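Folding socks: roll, fold flat or leave loose?
Laundry and Linens board, thread started Aug 10, 2026

trostau79
Joined: April
Posts: 154

I'm trying to settle on one way to do socks. Right now I ball them up and the cuffs are getting baggy. Ribbed knit ones are the worst for it. The light blue one is the kind I mean, fine ribs all over and a tighter cuff. 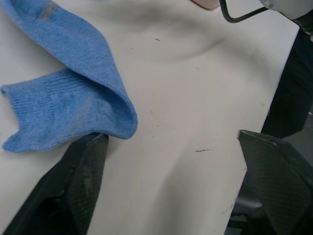

Reply 1
henriques_home
Posts: 2,679

Stop balling them. Lay one on top of the other, toes matching, fold in thirds and stand them up in a basket. Cuffs never get stretched that way.

Reply 2
etov
Posts: 3,000

I don't agree. Thirds fall apart as soon as you pull one pair out. I fold the cuff of one sock over both, once, loosely. My Bredon socks have been done like that for years and the elastic is fine.

It helps to lay all the pairs out before you start. Yellow pair in the middle, blue next to it, pink basket off to the right.
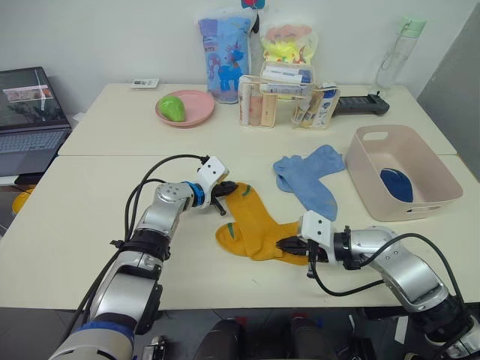
Reply 3
trostau79

Tried thirds on two pairs. Thick ones hold, thin ones don't. What do you do with cloths? Mine end up in the same basket and take up half of it.

Reply 4
henriques_home

Cloths go in a separate pile. Pull the corners out first, then halves, then halves again. If you fold it while it's still crumpled like the blue one, the creases stay in.

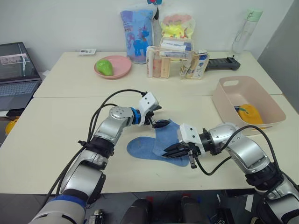 I do the cloths last, after the socks are put away. For thin socks, try folding in half only and packing them tighter in the basket.

Reply 5
etov

Or fold the cuff over. Still my vote.

Reply 6
trostau79

Half fold for the thin ones, thirds for the thick. I'll see how the cuffs look in a month.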